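Kutel workshop replaces its tabletops with pale wood

Kutel, 9/24/21

3 comments | 22 shares

The Kutel community workshop has completed the replacement of its worktops. The old painted boards have been taken out of the main room and new tops of pale, glued wooden strips fitted to the existing frames. The work was carried out by the joinery firm Dresuslow over the summer closure, and the room is open again to members and visiting classes.

The replacement was first proposed in February, when an inspection recorded splitting along the edges of several boards and paint lifting where glue and water had been left to stand. Repair was considered, but the workshop's management judged that a further coat of paint would last no longer than the previous one.

The new tops are made up of long, narrow strips, glued side by side. No attempt has been made to match the strips for colour. Some are close to cream and others a warmer tan, and small knots have been left in the wood.

"We asked for a surface that can be sanded and oiled again by our own staff," said Soudabeh Tabrizi, manager of the workshop. "Variation in the wood was accepted from the start. A few members asked whether the darker strips were a fault. They are part of the timber as supplied."

Omar Majali, who oversaw the fitting for Dresuslow, said that each top had been given its first coats of oil before delivery and a final one in the room. He advised that spilt water should be wiped up promptly and that hot tools should always be placed on a stand – the oil gives little protection against heat. A further coat will be applied in February.

The fee for a full membership remains at 260 a year, and the charge for hiring the room for a morning or an afternoon remains at 40. Both will be reviewed at the end of the season in the usual way.

Members are reminded that cutting directly on the tops is not permitted. Cutting mats are kept in the cupboard beside the door and should be returned there after use. Pencils, rulers and other small items may be left out during a session but must be cleared away before the room is locked.

The old boards have been offered to the Kleinschmidt allotments for use as shelving. Any that remain at the end of the month will be taken away by Dresuslow. 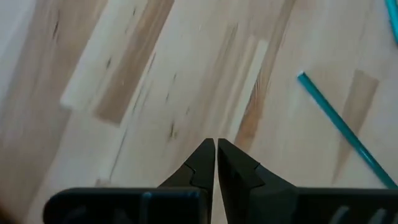
Pale and tan strips in the wooden surface, with small dark knots.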